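Notebook, packing cell, Zuvemcombe workshop
January

Start 7:20. Coffee first, then I read the notes from the evening shift. They wrote only one line: "arm stopped again at the tray change, we did the rest by hand." I would like them to write which tray, but I understand that at the end of the shift people want to go home. I put a pencil on a string next to the cell. Maybe it helps.

The numbers from yesterday. The cell should take over the loading of parts on line 2, so the people there only check and close the boxes. It stopped 6 times in the day shift. Most of the stops are short, but each one needs a person to come, look, press the reset and wait until the arm goes to its home position. The person who comes is always one of the packers, and then her own table stands still. In our plan for Fustusero this walking does not appear anywhere. I have added it to the list for the next call with Cabanatuan.

I talked with the packers at the break. What they said, as well as I can write it down:

The heavy lifting is less and they are happy with this. Two of them said their shoulders are better in the evening.

The rhythm is worse. Before, they decided together when to go faster and when to slow down. Now the arm decides, and when it stops they feel that it is their fault.

They talk less with each other. The cell stands exactly where they had the shared table, and across it you cannot hear well. I did not think of this when we made the layout. The drawing showed only the distances for safety.

One asked if the line will need fewer people after summer. I said I do not know, and this is true. I do not like this answer and I will ask for a better one.

After the break I worked in the simulation. The view from behind the gripper is now running in Sirna, and I used it to look at the approach with open fingers. I want the packers to be able to see this view too when we explain a stop, because the log file says nothing to them.
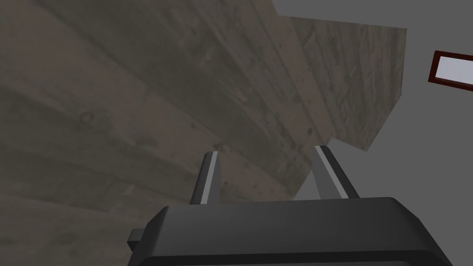

Page last changed: January, 16:40 (layout notes added)

The fingers are open here and nothing is between them, so it is good for looking at the gap. The wood texture on the surfaces is only what came with the model. The real table is steel and reflects the lamps, so I must not trust the simulation for anything that depends on light. I also find the view hard to read because everything is so tilted. If I show it to people who did not build it, I should first put a side view next to it. Otherwise they will spend the first minutes asking where the floor is.

Tried a slower approach in the last part of the movement. In simulation it costs 2 seconds for each pick. On paper that is bad. But if it removes even half of the stops, the packers walk less and the whole line gets the time back. I cannot prove it before we try it on the real cell. Settings saved under "slow_end_b". The version "slow_end_a" has a wrong speed in it, please do not load it.

Layout: I made a sketch where the cell is turned a quarter and moved toward the wall. Then the shared table can come back, a bit smaller than before. The cable for the emergency stop is too short for this and we need over 20 meters of new cable duct, also for the air. I asked for a price. If it is too much, the second option is to leave the cell where it is and move the box closing to the other side. The packers prefer the first one. I prefer it too.

Reset button: it should be reachable from the packing table without walking around the fence. Safety must say yes to this, because from the table you do not see the back corner of the cell. Perhaps a mirror. Ask.

For the training sheet: at the moment it explains how to start and how to stop, but it does not say what is normal. The arm makes a small waiting movement before it goes down, and new people think it is broken and press stop. I believe some of the stops in our list are this. Need to separate them from the real ones in the log, otherwise I am repairing something that works.

To do
Load slow_end_b on the real cell, only in the day shift, with me standing there.
Add a field for the tray number to the stop list.
Write to Cabanatuan about the walking time.
Ask about the people question again, and bring the answer to the break also if it is not nice.
Sharpen the pencil.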